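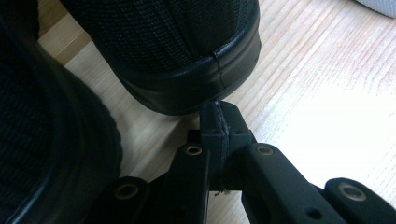
*Black shoe with a woven upper and a rubber sole rim, on a light wooden floor.*

# Foxing (footwear)

**Foxing** is the strip or band that runs along the bottom of a shoe, right where the upper meets the sole. I've been writing up shoe parts for this wiki for a while now, and this is the one I get the most mail about (mostly from people who want to know what to call "the rubber bit around the edge"). On sneakers it's usually rubber. On older leather shoes the word can mean a separate piece of leather sewn over the back or sides, so watch out for that if you're reading old catalogs!

## The seam

If a rubber band is wrapped around the shoe, its two ends have to meet somewhere, and you get a short vertical line. Lots of makers hide it at the inner arch or cover it with a heel label. A line on a molded sole can be something else entirely, a leftover from where the mold halves closed, and I can't always tell the two apart without picking the shoe up and bending it. My rule is to press a thumbnail along the line. A join gives a tiny bit, a mold line doesn't.

## Woven uppers

Tightly woven cloth is lovely with a rubber rim – it bends easily and it doesn't crack the way coated stuff does – but grit gets down into the weave right above the edge and sits there. I use a soft dry brush first, then a damp cloth, and I let the shoes dry away from the radiator. Smaranda Hodoroagă, who edits the textile pages here, brushes with the weave and then across it, and her shoes look better than mine, so do it her way.
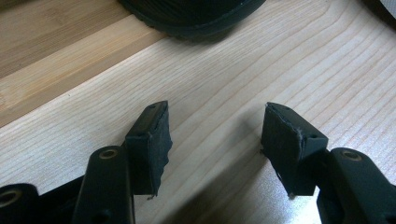

*3 min read*

## Shoes and wooden surfaces

Black rubber and pale wood don't always get along. Some soles leave dark scuffs on a light floor, and rubber that stays parked in one spot for months can leave a yellowish mark that won't wipe off. The same goes for anything with a rubber foot or base, on a tabletop as much as on a floor. Light woods like maple and birch show it sooner than darker ones, in my experience.

A clean pencil eraser takes off most fresh scuffs. Go along the grain, go easy, and try it in a corner first!

## In stores

The Cistwood guide lists foxing under "trim," while Drodholm files it with soles, and I've seen Weria call it a "side wall." They all mean the same band. I'd like to add the Sfeir terms too, but my copy of their catalog is missing the shoe pages. If you have a full one, please leave a note on the talk page.

## See also

- Heel counter
- Outsole
- Toe cap
- Welt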